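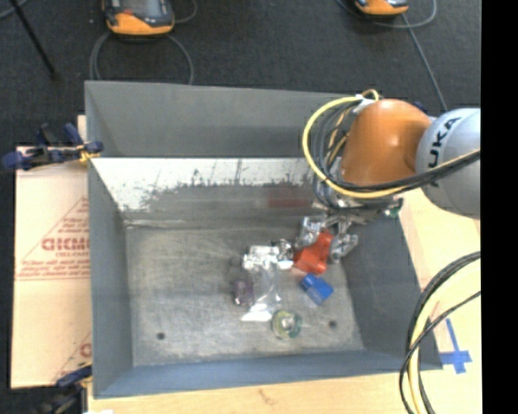
Rekent is a turn-based role-playing video game developed by Sterell and published by Rowlands. It is the second game in the Cotley series and the first to be released outside its home market. The game was directed by Tarmo Vanags, with a story written by Mared Pugh. Players control a party of salvage workers who travel between flooded towns and take on contracts for rival trading houses.

Gameplay

The game is split between exploration and combat. During exploration, the player moves the party leader through towns, canals and ruins shown from a fixed overhead view. Enemies are visible on the map and can be avoided. Touching an enemy from behind gives the party a free round of attacks, while being caught from behind gives one to the enemy.

Battles use a turn order shown along the top of the screen. Up to four characters can take part, and reserve members can be swapped in at the cost of a turn. Each character has a pool of stamina in place of magic points. Stamina drops with every skill used and returns only when the character guards or rests at an inn - a system carried over from the first game with few changes. Running out of stamina does not end a fight, but the character is limited to basic attacks until it is restored.

Characters do not learn skills by gaining levels. Skills are attached to tools, which are found, bought or taken as payment for contracts. A tool used often enough passes its skill to the character for good, and the tool can then be given to someone else. There are 100 tools in the game, including several that can be obtained only by turning down a contract.

Contracts make up most of the side content. Each of the 2 trading houses keeps a board of jobs in every town, and finished work raises the party's standing with one house while lowering it with the other. Standing affects shop prices, some dialogue and which of the two final chapters is played.

Plot

The story opens in the harbor town of Lower Anse, where a young diver named Isbet recovers a sealed ledger from a sunken customs house. Both trading houses claim it, and her employer is arrested before he can sell it. Isbet leaves town with Corran, a former clerk who can read part of the ledger's shorthand.

As the party travels upriver, the ledger is found to record debts owed by towns that no longer exist. The second half of the game follows the attempt to collect on them. Depending on the player's standing, Isbet either delivers the ledger to one of the houses or is forced to defend it against both.

Development

Work on Rekent began shortly after the first Cotley game was finished. Vanags, who had been lead battle designer on that title, was made director and kept most of the same staff. An early version used real-time combat, but this was dropped after the team had trouble making the stamina system readable at speed.

Pugh wrote the main script over 15 months. She has said that the ledger was at first a minor item in a side quest and was moved to the center of the plot when an earlier storyline about a royal succession was cut. Some place names from that storyline remain on the world map.

Release and reception

The game was released in February, with the English version following later the same year. A limited edition of 777 copies included a cloth map and a printed copy of the ledger pages seen in the game.

Reviewers generally praised the tool system and the writing of the town scenes. Criticism was aimed at the slow opening chapters and at the low number of save points in the river section - a later update added more of them. Opinions on the final chapters were mixed, with several reviewers finding the second route noticeably shorter than the first.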